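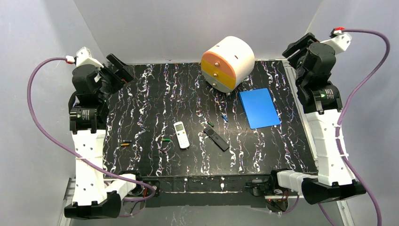 4.3 Setting out the table

Do this section after the arms have been homed (4.2) and before you start a run. It applies to the Tredis two-arm cell with the dark patterned tabletop. If your cell has the plain top, use the light levels in Appendix B instead.

1. Send both arms to the raised park position. The grippers should point up and toward the back wall, clear of anything on the table.

2. Press HOLD on the pendant and wait for the amber lamp. Do not reach in while the lamp is flashing.

CAUTION: HOLD keeps the motors powered. If you need to touch an arm, a cable or a base joint, switch off at the isolator first. The arms will sag when power is removed, so support each one at the elbow.

3. Wipe the tabletop with a dry cloth. Do not use spray cleaner inside the enclosure.

4. Place the small drum-shaped drawer cabinet at the back, right of centre, with its drawer fronts turned toward the left and the front of the table. Check that all three drawers are closed.

5. Lay the blue board flat, in front of the cabinet and to its right. A slight tilt is fine.

6. Put the white remote near the middle of the table, on a slant, with its screen end toward the back left. Put the black remote to the right of it. Both go face up.

7. Scatter the batteries among the other items, lying on their sides. Mix the colours. They don't have to be evenly spaced, and two may lie close together.

Note: Dark batteries are hard to pick out on this tabletop. Look for them from the front before you close up, and again when you clear the table. Uthai Petchrat found one under the front rail in April after it had been missing for most of a week.

8. Check that nothing is resting against either base joint or on the front rail.

9. Release HOLD and step back.

4.4 Checking the purple cables

Check both cables at the start of each day and after any collision stop. Isolate the cell first.

1. Start at the red connector beside the wrist bracket. Push it home with your thumb. It should not rock.

2. Follow the cable where it bows out toward the side wall. With the arm parked, the loop must stand clear of the wall. If it rubs, let a little slack back through the ties.

3. Check the white cable ties along the long link. They should hold the cable against the link without pinching it. Trim the tails flush, as a long tail can catch on the gripper.

4. Look at the cable and wiring near the base joint. Move the elbow slowly by hand through its range and watch for anything pulling tight.

5. Repeat on the other arm.

Replace a cable if the jacket is split or flattened. Spare cables are part 52 in the Kaewmanee spares list. Fit new ties at the same time; don't reuse old ones.

4.5 Service intervals

Count cycles from the pendant, under STATUS > ARM. Left and right are counted separately.

Every 1,000 cycles: check the screws on the long and short links, and wipe the gripper fingers.

Every 2,000 cycles: repeat the above, replace all cable ties, and rerun the homing check in 4.2.

Every 4,000 cycles: replace both purple cables and book a wrist motor inspection with Rungnapa Srithong.

Write each service in the cell log with the cycle count and your initials.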